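December 7, 2025

Cold enough this morning that I wore the big cardigan over my pajamas until almost eleven, and I'm not one bit sorry. Coffee, toast, the last of the fig jam (must get more, the Konstantinidis shop only stocks it until they run out and then that's it until spring). I had big plans to write Christmas cards and I wrote two. One of them is to my own mother, so I'm not sure it counts.

Mostly today was about water, of all things. Back in September the doctor told me I should drink more of it, and I nodded like a person who was going to do that, and then I went home and drank coffee for three months. So when the headaches came back last week I decided I'd better take it seriously, and I've been keeping a little tally on the back page of this notebook. Nine days of it now! The first three are pathetic. Day four I forgot altogether and wrote in a number I thought sounded right, and then felt so guilty that I crossed it out again.

What works for me is a bottle. Glasses don't, I leave them all over the apartment and then I find them at bedtime, one on the bathroom shelf, one by the radio, one behind the fern. With a bottle there's just the one thing to look for, and I can see how far down I've gotten. Mojtaba Bahrami from downstairs is very stern about this and says I should buy a proper steel one, he has one that keeps tea hot all the way to Stornville and back, but I like a plain plastic one with a screw cap. I can squeeze it. It crackles. I find that companionable, which I would not say out loud to Mojtaba.

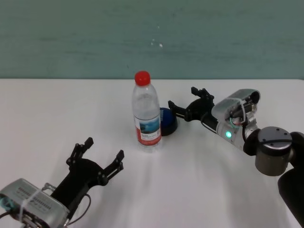 The other thing is that I've become fussy about having a clear table. It started with the bottle, I suppose — I wanted it where I'd see it, and I couldn't see it for mail and batteries and that awful basket of rubber bands. So on day five I swept the whole lot into a shopping bag, wiped the table down, and sat there admiring it like I'd bought new furniture. The shopping bag is still in the hall closet. I know exactly what's in it and I'm not ready to discuss it.

Then there are the lids. Where do they all come from? I went through the kitchen drawer after lunch and I swear there isn't a jar in this building that some of them would fit. I tried the yellow one on everything I own. I tried it on the sugar tin. In the end I kept the ones that had partners and put the rest in a bag for recycling, and then I went back and took out two because they were nice and heavy and might do for standing candles on. So the drawer shuts now, but only if I lean.

Fudar called at two, just as I was on my knees with my head in the cupboard, and we talked for ages. The train from Gruris is running again, so the visit is on, and I have to think about where to put everybody. I said yes to the air mattress before I remembered the air mattress has a hole in it. Patch kit? I had one. It may be in the shopping bag.

Went out before dark for stamps, 220 steps down to the corner and the same back, I counted once when the elevator was broken and now I can't stop knowing it. The woman ahead of me was mailing a parcel as big as a dog and there was a long discussion about tape. I didn't mind, it was warm in there and somebody had put paper stars along the counter. Came home, refilled the bottle, sat down at my nice clear table and did the third card. My handwriting has gotten so bad! I used to be proud of it.

Dinner was soup from the freezer, the lentil one, a bit thin but fine with a lot of pepper. I've had my water for the day and I will be up at four in the morning because of it, same as last night. Maybe I should stop earlier. I'll ask Mojtaba, he'll have an opinion.

Tomorrow: patch kit, fig jam, call the dentist back, and wash the cardigan if I can bear to take it off.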